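Janitz brings back the three-speed, and Gakamthorpe brings back the parking argument

Janitz, the bicycle maker that has spent the past decade adding gears to everything it sells, announced Sunday that its new model will have 3 of them.

The bike is called the Ojo. It has a steel frame, a chain guard, a rear rack and a bell, and it will sell for $400 when it reaches stores in June. Company representatives presented it to dealers and a few reporters at the old Gakamthorpe plant, where the first Janitz bikes were put together and where, after a long stretch of making nothing at all, the assembly line has been cleaned up and switched back on.

"We asked people what they wanted from a bicycle," said Ladi Akinola, who runs product planning for the company. "They said they wanted to ride it to the store. We had been offering them electronic shifting."

Akinola was frank about how the last few years have gone. The company's previous big release, a carbon commuter with a phone app and a subscription, was praised by reviewers and bought mostly by the same reviewers. The app told riders how fast they were pedaling, how fast they had pedaled last week, and when their plan was up for renewal. It will stop working this fall. The bikes will keep going, Akinola said, although the headlights may need to be replaced with ones that don't require a password.

The Ojo has no app. Its headlight has a switch.

Dealers were allowed to take the bike around the parking lot, and most of them came back looking pleased and slightly suspicious, like people who have been handed the right change. The ride is upright and unhurried. The shifter is a twist grip, low to high, and it clicks. The saddle is wide enough to sit on in ordinary pants. At 5 feet tall or 6 foot 3 you should be able to find a size that fits, though the tallest reporter present spent a while with a wrench before agreeing.

It is heavy. The company does not dwell on this. The specification sheet handed out at the door gave the tire width, the paint code and the length of the kickstand, but left the line for weight blank, and a dealer who asked was told the bike was "substantial." He picked one up by the top tube, set it down again, and wrote something on his copy of the sheet.
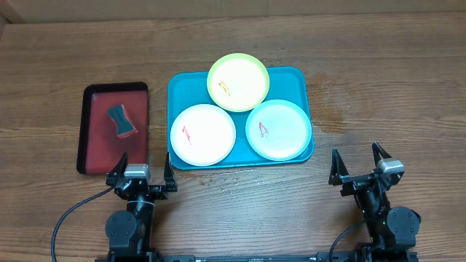
Paint comes in cream, dark green and a brown the brochure calls Harbor. Gakamthorpe has no harbor. It has a reservoir, closed to boats, and a drainage canal that the town website refers to as the waterfront.

The town, for its part, is glad to have the plant running again. The company expects to employ 91 people there by the end of summer, most of them on the assembly floor and a handful in a parts warehouse across the road. Some of the hiring has already been done. Several of those taken on worked at the plant before it closed and were able to point out to the new managers which of the loading doors sticks.

Less settled is the question of where everyone will leave their cars. The plant's original lot was sold off in pieces, and what remains has 123 spaces, a good share of which are now taken up by crates. The company has proposed that employees bike to work and has offered each of them an Ojo at cost. Residents of the streets behind the plant have responded by asking the town for permit parking.

Akinola called the bike offer "a chance to live the product." A man hired for the wheel-building station, who drives in from two towns over, said he would be living the product from the far side of the interstate and would need a parking space.

There is also the matter of the bike lane. Gakamthorpe has one. It runs from the library to the former post office, where it ends at a mailbox. The town has talked for years about extending it to the plant, and the return of a bicycle factory has given the idea new life, meaning that it is back on the agenda and has been moved to the next meeting twice. Until then, test riders leaving the gate have a choice between the truck route and the sidewalk. On Sunday they chose the sidewalk.

The financing behind all this comes from Prirent, the bike rental operator, which has agreed to take a large part of the first production run for its own fleet. Neither company would say how large. Prirent's bikes are known to regular users for being sturdy, slow and usually parked on the other side of the river from wherever they are needed, and the company said the Ojo would meet all of its requirements. It later clarified that it meant the first two.

The rental version will be a little different from the one in stores. It gets solid tires, a lock built into the frame and a basket that has been tested, according to the handout, with "a range of everyday loads." Asked for details, a Prirent representative said groceries, schoolbooks and a medium-sized dog. The dog was said to have been fine about it.

Longtime Janitz owners have taken the news in the spirit one would expect. The company's message board was busy by Sunday evening, with the main thread split between those who feel the company has finally come to its senses and those who noticed that the bell is mounted on the left. The original Gakamthorpe three-speed had it on the right. A smaller group would like to know whether the old rear racks will fit. They will, Akinola said, with a bracket, and the bracket is sold separately.

Asked whether a fourth gear might be added if the Ojo sells well, Akinola said there were no plans for one. Asked about an electric version, he paused and said that a motor had been discussed, that a prototype was somewhere in the building, and that he had been told to talk about the bell.

Orders open to dealers this week. Shops that carried the carbon commuter may trade in unsold stock toward the new model, an arrangement several of them described as generous and one described as the least they could do. The trade-in form runs to several pages and is available only through the app.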